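Bench notebook, window table
Sunday, started 2:10 pm, September

Vy Kiều's claim, copied from the sheet she taped inside the cupboard: a ribbed paper sleeve makes a hot cup comfortable to hold for 4 minutes longer than a bare cup. Source given: "supplier." Which supplier? The sheet says Hellano in one place and Ekanayake in another. I don't believe the figure, and I don't believe whoever wrote it had a bare cup to compare with.

Before anything hot goes near this table I want the cups themselves checked. Last order was 334 cups, and I've already thrown out more than I'd like for soft rims. Plan was simple: stand them upside down, look at the rolled edge, see whether they rock, see whether the sleeve creeps down toward the rim. A sleeve that slides is no use to anybody, whatever it does for heat.

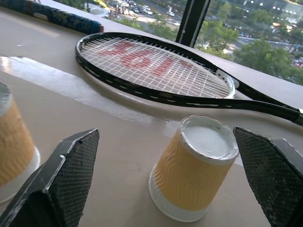 The glare off the tabletop is a nuisance in the afternoon. I was using the old trick of getting down low and looking for a line of light under the rim, and with the sun coming in like this everything has a line of light under it. So I can't trust my first round of rim notes. Crossed out. Redo in the morning, or pull the table back from the window, which I have asked for before.

Sleeve fit: the ripple in the card does grip a little when you twist it. Pull it straight and it moves much more easily. The Ivineo sheet calls this "secure fit." I'd call it fit that depends on which way you pull. Vy says people don't pull cups straight down out of their sleeves. I say watch somebody take one off a crowded counter.

Also not happy about the rest of the table. The racket is at the back again. The red lettering on the strings is handsome and I have nothing against tennis, but the back of the bench is where I meant to put the finished cups. The blue patterned thing is there as well. Two separate people told me they'd "be back for it." Not moving either one today, because if I move them I become the person who knows where they are.

3:25 pm. Second try, this time only asking whether a cup put down by its base end lands flat on its rim. Went slowly. Rule for the log: a cup gets one try. If it goes down crooked, write crooked. Don't nudge it and then write flat, which is what I suspect happened with the Zastance batch, where every line in the log says "flat" in the same pen.

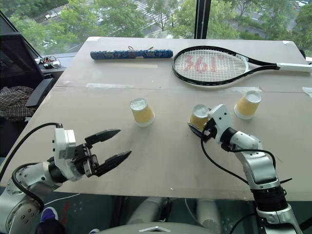
Tape: there are still strips of it on the tabletop from some earlier layout, and there's a seam too. Both are thin. Both are probably thick enough to matter if a rim happens to sit on one, and I can't find a word about them in the older entries. So when the old log says a cup rocked, was it the cup or the table? No way to tell now. Lot number 3864 was marked down as "wobbly, reject" on the strength of that log. I'd like to see it tried again on bare table before we send anyone a complaint.

Vy's reply when I told her: the tape has always been there and the other lots passed. Fair. But they may have been set down in a different spot, and the log doesn't give spots. From today it does. Left, middle, right, and a note if the rim is on tape.

What I'd be willing to sign:
the sleeve resists twisting better than pulling
the first rim check is void (light)
nothing yet on heat, one way or the other

What I would not sign: any number of minutes.

To do
Peel the tape, scrape the residue, wipe down. Ask first whether anyone still needs the marks.
Get the chair out of the left side, I keep catching the armrest.
Kettle, thermometer, 3 bare cups, 3 sleeved, same fill line. Vy to hold the cups and me to hold the clock, then swap. She thinks the swap is an insult. It's a swap.

Stopped at 4:40, sun still on the table.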